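Wrist tags and the simulated door cell, again

10/05/2018

The simulated copy of the Hullwood cell has been giving me a slow drift at the end of the arm, and I finally sat down to find it. These are my notes, mostly so that I don't have to work it out a second time. If you run the Nillen scene loader with a tagged gripper you may hit the same thing.

The symptom first. I command the arm to a pose, read back the gripper position from the joint values, then read it again from the tags. The two should agree. On a fresh load they did. After a long batch of resets they were apart by enough to matter when the gripper comes in close to something thin, such as a door handle. No joint reported an error. The physics log was clean, apart from the usual complaint about contact pairs at startup, which I have stopped reading.

My first guess was the base. In the old scene file the base was fixed to the floor with a soft constraint, left over from when we had the arm on a cart. I replaced that with a hard fix and ran the batch again, 30 resets. No change. I left the hard fix in anyway.

My second guess was the joint modules. Each one has a zero offset in the config, copied over from the bench arm in Brirnport. Offsets do not change between resets, so they could not explain a drift, but I checked them against the bench sheet and found joint 2 had its sign flipped. It was small and had been hidden by a matching error in the tool frame. I corrected both together. Correcting only one of them makes the pose visibly wrong, so if you pull the new config, pull the tool file too.

That left the gripper. The tags are child bodies of the gripper housing, and the loader re-attaches them on every reset. It computes the attachment from their current world pose, not from the stored one. So any tiny error in the solver at the moment of reset gets written into the new attachment, and the next reset starts from there. With an empty gripper the error is close to nothing. With a load in the jaws it is larger, and it always has the same sign, so it adds up.

To confirm it I reran the check with a load, using the room with the door.

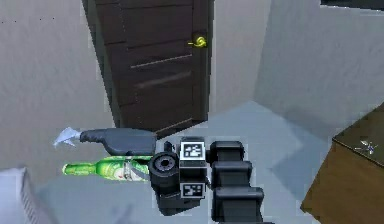
Loaded check in the door room, simulator render. Green bottle and gray nozzle in the gripper, tags on the gripper, door ajar behind.

I use the bottle for this because it is long and sits sideways, which puts a decent twisting load on the wrist. The nozzle part makes the contact messier, and messy contact is what brings the error out. A plain block gave me almost nothing to measure.

The fix is short. In the reset handler, store the tag transforms once when the scene is first loaded, and use the stored values every time after that. Do not read them back from the world. I also moved the re-attach step so it runs before the held object is spawned. Either change alone brought the drift down a lot; with both in place I ran 2944 resets overnight and the two readings matched at the end as well as they did at the start.

A few smaller things from the same session:

The physics step is now half what it was. The loaded gripper was buzzing slightly at the old value. Runs take longer, but I can live with that.

Wrist damping was set to 17 in one file and left at the default in another. The loader takes whichever it reads last. I deleted the second entry.

The tag material had a bit of gloss on it. At some arm angles the white border washed out and the detector dropped the tag. I set it to flat, and detection has held at every angle I have tried so far.

The Devadiga export script still writes the old tool frame. If you export a scene and load it back in, you will get the joint 2 problem in reverse. I have not touched the script yet. For now I edit the exported file by hand, one line near the bottom, and load it after that.

Next job is the handle approach itself, with the door at a few different opening angles. The config and the patched reset handler are in the usual folder.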